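Goicoechea Practice Metronome, Model 12

Mechanical wind-up metronome with bell
Made by Clivier
Sold and serviced by Rullell Music Supply
Availability: In stock

The Goicoechea Model 12 is a wind-up metronome for home practice, teaching studios and school music rooms. It needs no batteries and no phone. Wind the key on the right side, slide the weight to the tempo you want, and give the pendulum a light push.

The movement follows a pattern Clivier first built in 1931. The case has been changed since then and the spring is now steel of a newer grade, but the escapement is the same and most of the parts will fit older units. If you have an early Model 12 in a drawer somewhere, we can probably get it running again. See the service section further down the page.

Sound

The click is dry and fairly low. It carries over an upright piano at normal playing volume and over most student strings and woodwinds. It does not carry over a drum kit or a full brass section. Players who need that should look at the Proltilton, our amplified electronic model, which has a headphone jack and a volume dial.

The bell can be set to ring on every second, third, fourth or sixth beat, or turned off. Pull the small rod on the left side out to the first stop for two, the second for three, and so on. Pushed all the way in, the bell is silent. Beginners often do better with the bell on for the first few weeks, while they are still learning to hear where the bar starts.

Tempo range

The scale runs from Largo to Presto with the usual Italian markings next to the beats per minute. Notches on the pendulum rod hold the weight in place. Tempos between notches can't be set, so if you practice with recordings at odd speeds, an electronic model will suit you better.

Placement

Put the metronome on a level, hard surface. A table or a solid shelf is best. Piano lids work if they are flat, though some lids buzz along with the click – a square of felt underneath takes care of it. On a slope the beat becomes uneven, with one long swing and one short, and people often take this for a fault in the movement. Try it on another surface before sending it in.

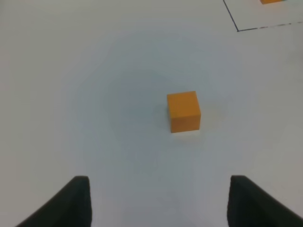
Orange block on a white tabletop.

Winding and running time

A full wind gives enough running time for an ordinary practice session at medium tempos. Fast settings use up the spring sooner. Stop winding when the key becomes firm. Do not turn it backward, and do not leave the metronome fully wound for months at a time. At the end of the day, let it run down or hook the pendulum under its clip.

In the box

Metronome with winding key fitted
Front cover
Felt square
Printed guide with beginner rhythm exercises
Warranty card

The exercises in the guide start with clapping on the beat and then move to clapping between beats, which many students find much harder. There are 12 in all. No instrument is needed for any of them, and they can be done with a group.

Warranty and service

The movement is covered for 2 years from the date of purchase. The case is not covered against drops. Keep your receipt with the warranty card – we need both.

Out-of-warranty cleaning and adjustment is done in our own shop. The charge is $70 and includes a new felt and return shipping. Broken springs and bent pendulum rods are quoted separately before any work is done. The shop closes for inventory each May, and units that come in during that month are looked at in the order received once we reopen.

Pack the metronome with the pendulum clipped and the cover on, and put padding on all sides. Please don't ship it wound.

Schools and studios

Orders from schools can be placed by purchase order. The Model 12 is also available without the bell, on request, for rooms where several are used at once. Bell-free units take a little longer to ship as they are set up individually.

Related items

Proltilton electronic metronome
Replacement winding key, Model 12
Replacement felt squares
Spare front cover

Page last updated Tuesday, September 3, 2019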